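Bralwood Two-Arm Weighing Station

Supplied and supported in Canada by Girkov Automation
Request a quotation | Download the site preparation guide | Book a demonstration

Overview

The Bralwood station is a bench-mounted work cell for handling and weighing individual pieces of produce. It is intended for grading rooms, food laboratories and teaching facilities where items must be placed on a scale one at a time and where a full packing line would be out of proportion to the work. Two jointed arms share a single table. Each is fitted with an adaptive two-finger gripper, and either arm may be assigned to the scale.

The station is offered as a complete kit or as a conversion of a table the customer already owns. In both cases Girkov carries out the mounting, the wiring and the first calibration, and remains responsible for the installation until the acceptance form has been signed.
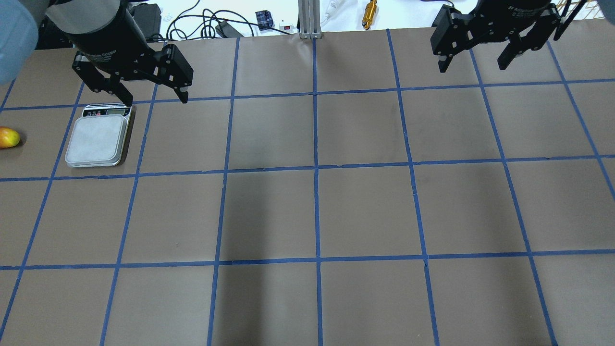
Grippers open above the taped grid, with the scale in its cell and an apple alongside.

The working surface

The standard surface is brown paper laid over the tabletop and marked with blue tape. It was chosen after a long period of use in our own demonstration room. The paper is inexpensive, it can be replaced by one person between shifts, and it gives the operator a plain background against which a misplaced item is easily noticed. The tape divides the table into squares, and the operator refers to these squares when setting out a task.

Customers should note that the tape is a guide for people. The arms work from their own calibrated positions, and a line that wanders a little between one side of the table and the other has no effect on where an item is set down. The paper should nevertheless be changed when it becomes torn or soiled. Replacement rolls may be ordered from Girkov or purchased locally in any comparable weight.

Weighing

The station is designed to work with an ordinary digital kitchen scale. Customers who already hold an approved laboratory scale may use it in place of the one supplied, provided that the platform is flat and that the control panel can be turned away from the approach of the gripper. The supplied scale reads to 3,000 grams. For routine grading work we recommend that single items weigh no less than 200 grams, as lighter fruit is more readily disturbed when the fingers open.

Items are placed near the middle of the platform, and the gripper then withdraws before the reading is taken. Long or uneven fruit should be taught separately from round fruit. A mango and an apple will not share the same finger opening, and the time spent preparing a second program is soon recovered in fewer dropped items.

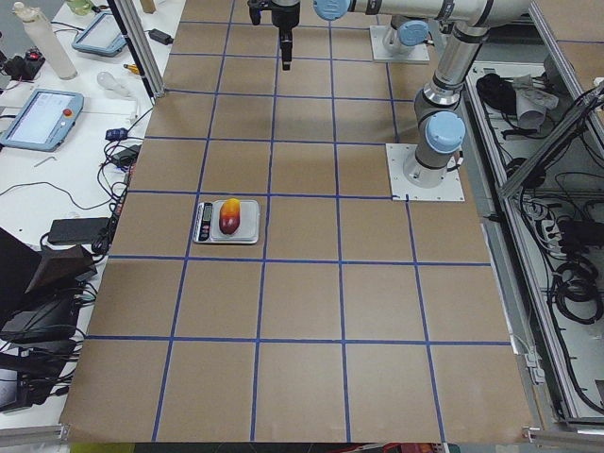 Programs are stored by item type and may be recalled at the start of each session. An operator who has completed the one-day course should be able to prepare a new item without assistance. The course is held at the customer's premises and is included in the price of the complete kit. Places for additional staff are charged separately.

In a trial conducted with Bomau Produce Services, the station completed 1,027 placements over 6 working days. The trial report, including the list of items used and the stoppages recorded, is available on request. Marilou Magbanua, who supervised the trial for Bomau, has asked us to pass on to new users her advice that the scale be returned to zero after every change of paper.

Installation and space
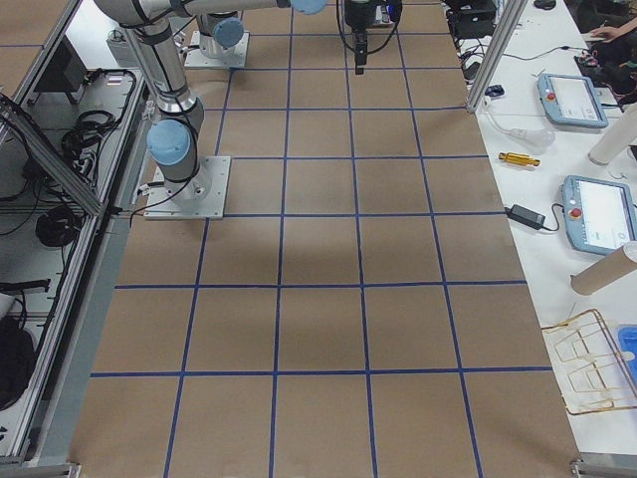 Space beside the table is the matter most often underestimated when a site is being prepared. The arms themselves are fixed within the area of the tabletop, and their position is settled at the time of survey. The teach pendants, however, need a surface of their own within reach of the operator. A long counter along one side, with both pendants lying flat and their red emergency stop buttons uncovered, is a suitable arrangement. Smaller articles will gather on the same counter, and a generous length should be allowed.

Cabling is to be kept off the working surface wherever the mounting position permits. The customer is asked to provide power on the side of the table opposite the main walkway.

Optional items

Athanasiadis soft finger covers, sold in pairs
Additional rolls of table paper and tape
Second scale with bracket
Extended service agreement

Ordering

Quotations are prepared following a site survey, which may be carried out in person or from drawings. Orders confirmed by Mon 29 July will be supplied at the current list price. Please direct all enquiries to the Girkov sales office, quoting the Bralwood name and the intended use of the station.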